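February, bench notes, equipment plan

Started 4:40 pm, want this down before I forget what was agreed. Budget round closes end of month and Kadri wants one page, not my usual six.

What we have to decide: second gripper, new table top, or calibration kit. Can't have all three. Jitendra thinks we can if the freight from Nyitrai comes in lower than last time. I doubt it.

Grippers first. Two-finger is fine for the Go stones if it comes straight down and the sheet is flat. Sheet is never flat. Paper board has a fold across the middle and the wrinkles are enough to shift the height between one side and the other. Jouko Hi. measured 2 mm at the crease, I got a bit less. Either way it matters more than I'd assumed when I wrote the first quote request. So before spending on narrower fingertips, price a rigid board. Cheap. Should have done that in the fall.

Quotes so far:
Husisora, fingertip set, soft pads, 17 days lead. No price break under ten sets.
Kerketau, full gripper, force sensing, 1000 over what's left in the line. Would need Noeline to sign and she'll ask why the present one isn't enough. Fair question, no good answer yet.
Skitovville, table top, machined flat, colour grey only (matte, good for the vision side). Waiting on freight.

Table: the wood looks lovely and is a pain. Red-brown with all that swirling grain, and black stones next to the dark streaks are hard for the segmentation. Jitendra's run had 47 false picks, nearly all off the board on the wood, a lot of them at the knot. A plain mat would fix most of it. Mat goes on consumables, so doesn't touch the capital line at all. Ask stores whether they still have the roll of neutral matting.

Spare stones. Order more black and white, same supplier as before, the odd-sized ones from the cheap lot go in the bin. Also a shallower bowl. Reaching into the current one for a heaped pile is ok, reaching for the last few is not, fingers foul on the rim. Jouko Hy. says tray insted of bowl. Agree.

Guarding and frame: leave alone this year. Extrusion is fine, spare brackets in the drawer. Second arm's cables want tidying but that's an afternoon and some ties, not a purchase.

Order of spend as it stands:
1. rigid board, mat, tray, stones (consumables, do now)
2. fingertip set from Husisora
3. table top, only if freight is sane
4. Kerketau gripper, push to next year, ask for a loaner in the meantime

To do: ring Husisora re pad hardness. Send Kadri the page. Check wether the calibration kit can be shared with the other Jouko's group, they use theirs maybe once a term. Re-run the pick test on the rigid board before anyone signs for fingertips, same stones, same lighting, blinds down.
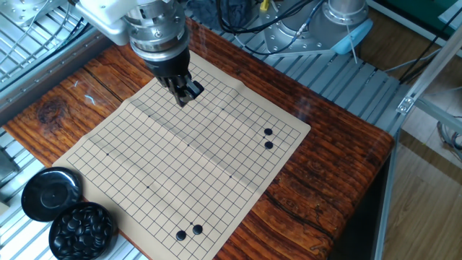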